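Budget night again. Lucinda Whitlock wants numbers by September and all I have is a napkin. Jekley arm or the Dobos – can't afford both.
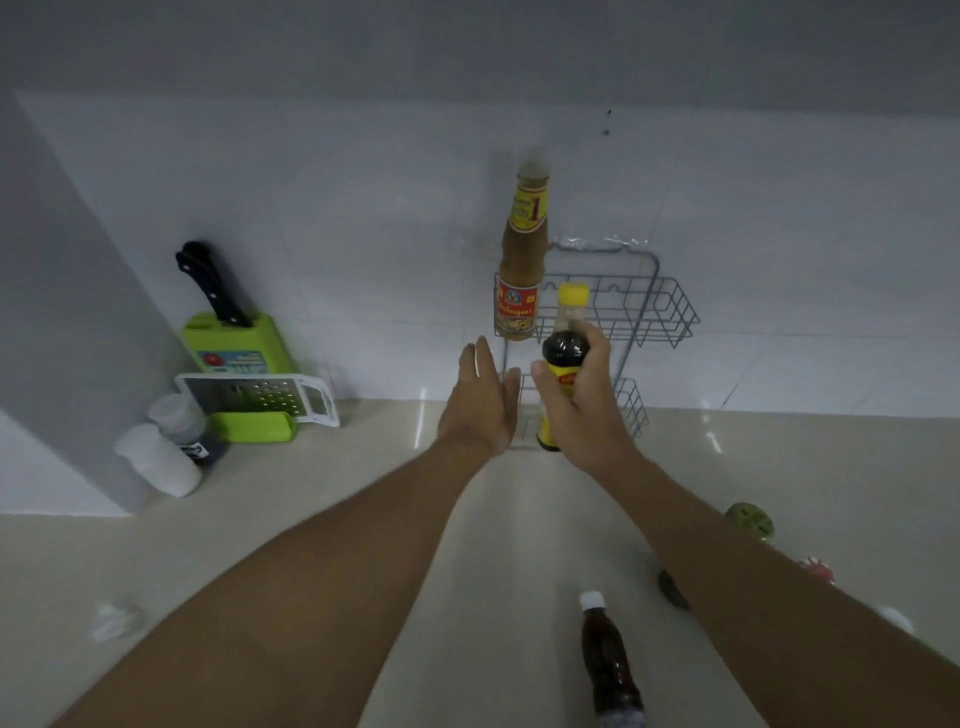
The gripper is where the money goes. Base arm I can live with, but the fingers have to take a small sauce bottle with a yellow cap next to a wire rack on tile, and the cheap set tops out at 39 mm. Wider set is extra, ofcourse.
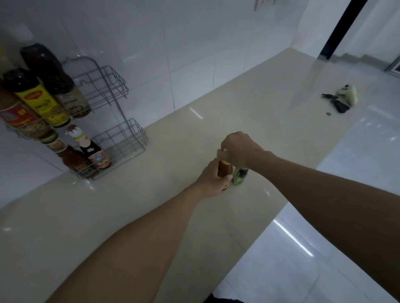 Brilham quoted spare pads in packs of 50. Need maybe half that. Asked Lultico too, no reply yet.
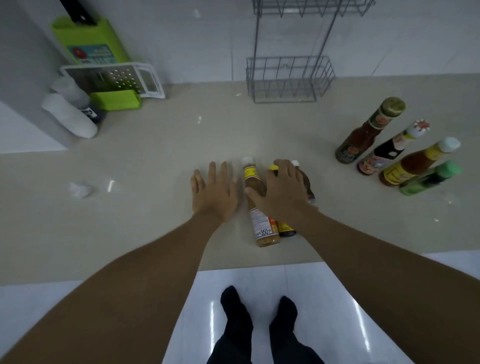

Shipping still a blank line. Will chase it tomorow before lunch – then the mount.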